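Brusgate Omnibus, Volume 2
Written by Poonam Goel, drawn by Kenta Honda
Medari Comics
Softcover, black and white with colour section
Item no. 1607
In stock

If you've already read the first volume you'll know how it left things, with the tram stuck on the viaduct and Mrs Brouwer refusing to get off it. The second book picks up on the very next panel, and it is a joy from there on.

Brusgate started out as a back-up strip, a few pages tucked behind the main story in an anthology, and it kept that habit of getting to the joke quickly even after it was given its own title. The town is run by the tram company, the tram company is run by the Brouwer family, and the Brouwers haven't spoken to one another in years. Everyone else just wants to get to work! Poonam Goel writes it all in short, snappy scenes, and she has a wonderful ear for people being rude while sounding polite. The argument over the lost umbrella goes on for 8 pages and I wouldn't lose a word of it.

Kenta Honda drew every issue collected in this volume, covers too. His early pages were quite busy, lots of hatching, lots of pigeons. By the middle of the book he has loosened up and the figures do more of the work — look at how Mrs Brouwer stands when she's lying, one heel off the ground, always the same heel. He also letters the strip himself, so the shouting gets properly big and the muttering sometimes slides right under the furniture.

What's in it

The Viaduct, complete
The Iltley Road Diversion, complete, with the pages that were dropped from the original printing put back where they belong
Mrs Brouwer Takes the Controls
A Night at the Depot (silent story, no dialogue at all)
The winter special, printed in colour as it first came out
Covers, with the two rejected ones
Pages from Kenta's sketchbook and the full script for The Viaduct

The Iltley Road Diversion is the one people ask us about. When it first ran, the ending had to be squeezed to make room for a letters page, and readers were left wondering how the inspector got down off the roof. Now you can find out. The restored pages were shot from the original art, and the blacks are lovely and deep compared with the old issues, which were on rather thirsty paper.

A Night at the Depot is my own favourite. It has a night watchman, a fox and a vending machine, and I've given it to people who don't read comics at all and had it come back with biscuit crumbs in it (a good sign). It would make a fine place to start, even before Volume 1, though you'd miss who the watchman's sister is.
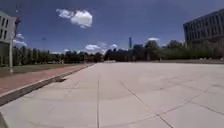

The script pages at the back deserve a mention as well. Goel describes each panel in a line or two and leaves the rest to the artist, and you can see where Honda has gone his own way. In one place she asks for a crowd of angry passengers and he gives her a single hat flying past the window. Much funnier! There are notes between the two of them in the margins, mostly about trams.

The book is the same height as Volume 1, so they'll sit together on the shelf. The spine is sewn and it opens flat, handy for the big double-page view of the town at the start of the winter special. Good for readers of ten and up — there's some mild swearing from the conductor, most of it in Dutch.

Reprinted January 2000 with a corrected contents page. Copies from the first printing have the same stories in the same order.

Also available: Brusgate Omnibus, Volume 1 (new printing), and the Mrs Brouwer print, signed by Kenta Honda, edition of 70. Volume 3 is due in April and can be reserved now.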